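Microfiber Release from Domestic Laundry
Progress report, second reporting period
Prepared for the Lamrani program office

Last updated: Saturday, May 2, 2026

1. Status

Work under the grant is on schedule except for the field sampling, which started late. The laboratory protocol is final. Effluent has been collected from all 11 participating households in Uria, and the first set of filters has been dried and weighed. Spending is within the approved budget and no change of scope is requested.

2. Sampling

Households collect the full discharge of one wash per visit in lidded containers. Field staff record the load weight, fabric mix, detergent dose, and program selected. Containers are sealed at the house and held in cold storage until filtration. The original plan called for a visit to each house every two weeks. The interval was extended to three weeks when the storage space at Steltoseck proved smaller than the floor plan indicated.

Water volume per wash varies more than we assumed in the proposal. Machines that weigh the load adjust their fill, and the same program can discharge quite different volumes on consecutive visits. Results are therefore reported as fiber mass per kilogram of dry textile, with concentration given as a secondary value.

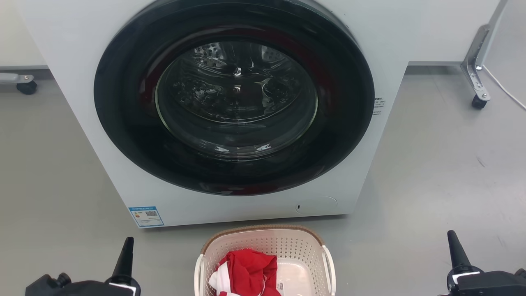 Loads are sorted into three classes: mostly cotton, mostly synthetic, and mixed. The mixed class is the largest and the least useful for analysis. From the next period, households will be asked to run one sorted load per visit where this fits their normal routine.

3. Laboratory work

Samples pass through a coarse mesh and then a glass fiber filter. Detergent residue clogged the fine filter in 9 runs, all with powder detergent. A warm rinse step has been added to the protocol and the affected runs will be repeated from retained sample. Blank filters are processed with each batch. Two blanks showed fiber counts above the acceptance limit, traced to a cotton lab coat. Coats in the filtration room are now polyester in a single marked color, so that stray fibers can be identified under the microscope.

4. Budget

A replacement vacuum pump was bought from Driltar for $3,000, charged to the equipment line. Travel is underspent as a result of the longer visit interval.

5. Next period

Repeat filtration is the first task. Microscopy on the synthetic class follows, with a draft data set due in October.

Comments (2)

Was water hardness recorded at each house? It affects foam and I would expect it to affect the filter clogging too.

Section 3 should state the mesh size. The earlier report had it and the two ought to match.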